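Folding and Bagging Station Inspection Checklist, with Comments
Uniyal Garment Reuse Center, Fladville
3 min read
Shares 60 | Comments 3

Date of inspection: 2024-10-18
Inspector: Urmila Vashisht
Area: Station 3, Dindov wing
Form in use since August

Scope. This checklist covers the work surface, the folded stock, and the clear bags at one station. It does not cover the sorting floor or the loading dock. Each item is marked Satisfactory, Action Required, or Not Inspected. Comments are entered by the inspector and may be answered by the shift lead within the comment section of the record.

SECTION A. WORK SURFACE AND SURROUNDINGS

A1. Tabletop free of cracks and raised edges.
Satisfactory. Edges checked by hand along the full length.

A2. Tabletop wiped down before the start of the shift.
Satisfactory. Cleaning log signed.

A3. Wall panels firmly attached; no fabric hanging away from the rails.
Satisfactory. Panels to be vacuumed at the next scheduled cleaning, as lint collects in the weave.

A4. Folded stock kept to the center of the table, with open bags to one side.
Satisfactory. Red shorts were on top of the stack, over a yellow garment and a pale blue one. The open zip-top bag was to the left. Corners of the stack were not aligned; see B2.

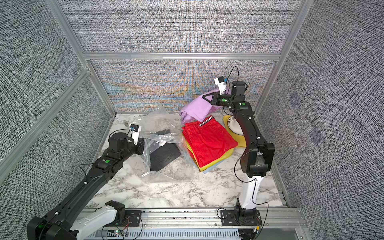 SECTION B. FOLDED STOCK

B1. Garments folded flat, with pockets emptied.
Satisfactory. Pockets were checked on all trousers and shorts. Staff are reminded that coins and paper tissues remain the most frequent finds.

B2. Stack squared on all sides.
Action Required. Lower layers extend past the upper ones. A wide garment placed under a narrow one should be refolded to the width of the piece above it. The same comment was entered in August.

B3. Heavy items placed at the bottom of the stack.
Action Required. Jeans were found on top of lighter garments. Denim presses creases into thin fabric when stock is held overnight. The shift lead is asked to post the stacking order at the station.

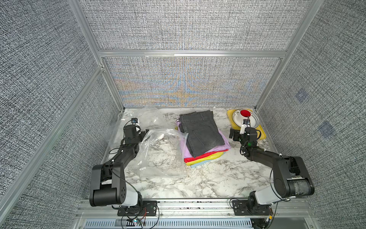 Item B3: dark gray jeans on top of the stack, with lavender, red, yellow, and pale blue layers beneath.

B4. Stock count agrees with the intake sheet.
Satisfactory. The sheet for the wing shows 1,126 garments received, and the closing count matched.

SECTION C. BAGS AND PACKING

C1. Bags clear, with no tears or split seams.
Satisfactory. Bags are supplied by Runutora in cartons of 2,000. The open carton was stored off the floor.

C2. One garment per bag, waistband visible through the film.
Satisfactory for the pale yellow pants, whose striped waistband can be read through the plastic without opening the bag. The red pants beside them had not been bagged and are excluded from this item.

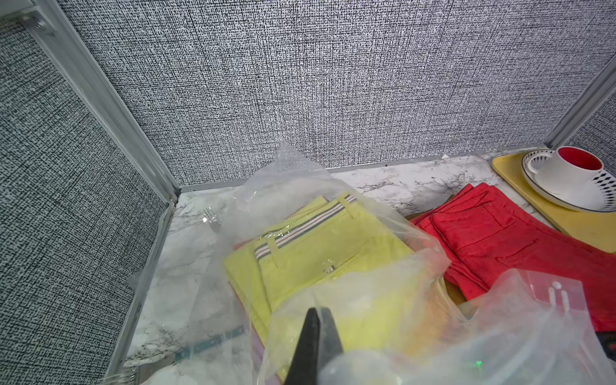 Bags should be pressed flat from the folded end toward the opening before they are closed. Trapped air takes up shelf space and allows the garment to shift, and several bags on the outgoing shelf will need to be pressed again.

C3. Unused bags returned to the carton at the end of the shift.
Not Inspected. The shift was still in progress.

C4. Labels applied to the lower right corner of each closed bag.
Satisfactory on the outgoing shelf.

FOLLOW-UP

Items B2 and B3 are to be corrected and initialed by the shift lead. Item C3 will be inspected at the close of a later shift. A copy of this record is kept in the Dindov wing office.

Signed: Urmila Vashisht

Comments (3)

Shift lead, Station 3: B3 noted. The stacking order has been printed and will be posted at the station.

Stock office: Please confirm whether the refolded pieces under B2 need to be counted again.

Urmila Vashisht: No second count is required if the pieces stay at the station. Please initial the sheet once the refolding is complete.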